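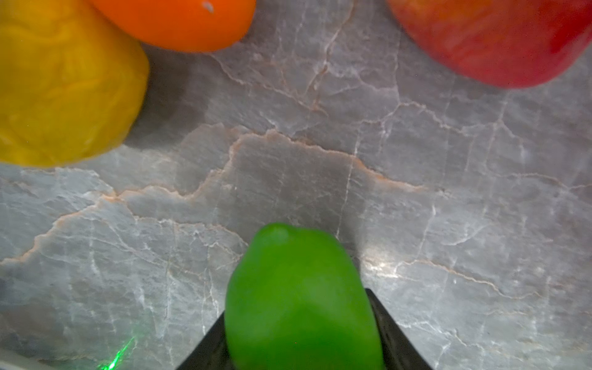
손목 카메라 화면. 라임처럼 생긴 초록색 과일이 검은 손가락 두 개 사이에 물려 있고, 대리석 상판 위쪽으로 노란 파프리카와 빨간 사과가 보인다.

손목 카메라와 두 손가락 그리퍼 달기

글: 셀마 베리샤
2021년 8월 9일

집에서 쓰는 소형 로봇 팔에 그리퍼와 카메라를 함께 다는 방법을 정리했습니다. 팔 본체 조립은 다루지 않습니다. 팔이 이미 움직이고, 각 관절의 원점이 잡혀 있고, PC에서 명령을 보낼 수 있는 상태에서 시작합니다. 저는 Stastham 공유 작업장에서 부품을 출력하고 조립과 시험은 집 주방에서 했습니다.

준비물

Gestidard 평행 그리퍼 키트
손가락 한 쌍(검은색 필라멘트로 출력)
소형 USB 카메라 모듈
Sutville 서보 제어 보드
600mm USB 케이블
카메라 브래킷과 손목 어댑터(출력물)
M3 볼트, 너트, 황동 인서트
얇은 실리콘 시트, 케이블 타이, 나사 고정제

공구는 육각 렌치, 납땜인두, 작은 줄, 캘리퍼스가 있으면 됩니다. 인두는 인서트를 박을 때만 씁니다.

손가락 출력

손가락은 넓은 면을 바닥에 눕혀 출력합니다. 세워서 출력하면 힘을 받는 방향으로 층이 갈라집니다. 저는 처음에 세워서 뽑았다가 사과를 잡는 시험에서 왼쪽 손가락 뿌리가 부러졌습니다. 외벽을 두껍게 주고 내부 채움은 중간 정도로 두세요. 외벽이 얇으면 채움을 늘려도 별로 단단해지지 않습니다.

출력이 끝나면 그리퍼 레일에 끼워 봅니다. 빡빡하면 레일에 닿는 면만 줄로 조금씩 갈아냅니다. 손으로 밀어서 끝까지 걸림 없이 움직여야 합니다. 여기서 뻑뻑한 것을 그냥 두면 나중에 서보 전류로 잡는 힘을 맞출 수 없습니다.

안쪽 면에는 실리콘 시트를 두께 2mm로 잘라 붙입니다. 순간접착제는 실리콘에 잘 붙지 않으니 실리콘용 접착제를 쓰고 하룻밤 둡니다. 시트 끝이 손가락 끝보다 튀어나오면 칼로 다듬습니다.

손목 어댑터와 그리퍼 고정

어댑터의 볼트 구멍에 인서트를 박습니다. 인두 끝을 인서트에 대고 무게만으로 내려가게 두면 똑바로 들어갑니다. 힘을 주면 기울어집니다. 식은 다음 볼트를 손으로 돌려 각도를 확인하고, 기울었으면 다시 데워서 바로잡습니다.

어댑터를 팔 끝 플랜지에 얹고 볼트를 대각선 순서로 조입니다. 나사 고정제는 금속끼리 닿는 볼트에만 바르세요. 제품에 따라 출력물을 녹이거나 갈라지게 하는 것이 있습니다.

제가 만든 구성은 브래킷과 카메라까지 합쳐 413g이 나왔습니다. 팔의 가반하중에서 이 값을 빼고 남은 것이 들 수 있는 무게입니다. 제어 프로그램에 말단 무게를 넣는 항목이 있으면 저울로 잰 값을 입력하세요. 비워 두면 팔을 뻗었을 때 끝이 처집니다.

카메라 위치

브래킷은 그리퍼 몸통 위쪽에 답니다. 카메라가 손가락 끝을 향해 약간 숙이도록 각도를 잡고, 볼트는 손으로 돌아갈 정도로만 조여 둡니다. 화면을 켠 뒤 다음을 맞춥니다.

손가락 두 개가 화면 아래쪽에서 올라오고, 끝부분이 모두 보여야 합니다. 좌우 모양이 똑같을 필요는 없지만 한쪽이 아예 안 보이면 브래킷이 돌아간 것입니다. 손가락 위로는 작업면이 넓게 남아야 다음에 잡을 물건을 찾을 수 있습니다. 맨 위 화면에서는 상판이 대부분을 차지하고, 주변 물건들은 위쪽 가장자리에 걸려 있습니다.

초점은 작업면에 맞춥니다. 이렇게 하면 손가락 사이에 든 물건은 렌즈와 너무 가까워 조금 흐려집니다. 위 화면의 초록색 과일도 그렇습니다. 잡은 물건의 윤곽만 확인하면 되는 작업이라 저는 그대로 씁니다. 표면의 글자나 흠집까지 읽어야 한다면 카메라를 뒤로 물리거나 초점 거리가 짧은 렌즈로 바꿔야 합니다.

위치가 정해지면 볼트를 끝까지 조이고, 브래킷과 몸통에 걸쳐 연필로 선을 하나 그어 둡니다. 부딪혀서 돌아갔을 때 이 선을 보고 되돌립니다.

배선

USB 케이블은 손목 관절에서 느슨한 고리를 한 번 만들고 팔을 따라 내립니다. 케이블 타이는 관절 바로 옆을 피해서 묶습니다. 600mm면 제 팔에서는 팔꿈치 아래의 허브까지 닿습니다. 손목을 양쪽 끝까지 천천히 돌려 보고 케이블이 당겨지거나 손가락 앞으로 넘어오지 않는지 확인하세요.

서보선은 Sutville 보드의 첫 번째 출력에 꽂습니다. 서보 전원은 USB에서 끌어오지 말고 따로 공급하고, 접지는 보드와 공통으로 연결합니다. 저는 접지선을 빼먹어서 손가락이 제멋대로 떨리는 것을 한참 들여다봤습니다. 배선을 바꿀 때는 항상 전원을 먼저 끕니다.

잡는 힘 맞추기

빈 상태에서 손가락을 완전히 닫고 그때의 서보 값을 닫힘 위치로 저장합니다. 그다음 완전히 열고 열림 위치를 저장합니다. 기계적인 끝까지 밀어붙인 값을 그대로 쓰면 서보가 뜨거워지므로 양쪽 다 조금 안쪽으로 잡습니다.

전류 제한은 가장 낮은 값에서 시작합니다. 시험용 물건을 손가락 사이에 놓고 닫은 다음, 팔을 천천히 들어 올립니다. 미끄러지면 한 단계 올리고 다시 합니다. 들린 상태로 손목을 기울여도 빠지지 않으면 그 값을 적어 둡니다. 과일은 종류마다 값을 따로 적는 편이 좋습니다. 껍질이 얇은 것은 들리기 전에 먼저 눌립니다. 큰 파프리카는 굴곡 때문에 접촉면이 좁아서, 잡는 방향을 바꾸는 것이 힘을 올리는 것보다 효과가 있었습니다.

시험하는 동안에는 비상 정지 버튼을 손 닿는 곳에 두고, 손가락 사이에 손을 넣지 않습니다.

조명과 상판

무늬가 많은 상판에서는 색만으로 물건을 찾는 편이 수월합니다. 제가 쓴 회색 대리석에는 가는 흰 줄과 녹슨 듯한 주황색 줄이 섞여 있어서, 윤곽선 검출을 돌리면 줄무늬가 물건보다 먼저 잡혔습니다. 채도 기준을 먼저 걸고 남은 영역에서 윤곽을 찾도록 순서를 바꾸니 나아졌습니다. 주황색 물건을 찾을 때는 줄무늬까지 걸리므로 면적이 작은 영역을 버리는 조건을 추가합니다.

광택 있는 면에는 반사도 생깁니다. 위 화면에서는 오른쪽 손가락 바로 위에 밝은 자국이 있습니다. 조명을 옆으로 옮기거나 흰 천을 한 겹 씌우면 줄어듭니다. 카메라의 자동 노출은 꺼 두세요. 켜 두면 팔이 움직일 때마다 밝기가 변해 색 기준이 어긋납니다.

문제가 생겼을 때

화면이 끊긴다: 손목 쪽 커넥터부터 봅니다. 고리가 너무 짧으면 회전할 때 커넥터가 들립니다.
물건이 한쪽으로 밀린다: 두 손가락이 동시에 닿지 않는 것입니다. 레일을 청소하고 손가락 고정 볼트를 다시 조입니다.
잡은 위치가 매번 어긋난다: 브래킷의 연필 선을 확인하고, 맞으면 카메라 보정을 다시 합니다.
서보에서 계속 소리가 난다: 닫힘 위치를 조금 더 여유 있게 잡습니다.

손가락과 브래킷 도면은 Stastham 작업장 공용 폴더의 Eyvindsson 항목에 있습니다. 다른 팔에 달 때는 어댑터의 플랜지 구멍 간격만 고쳐서 출력하면 됩니다.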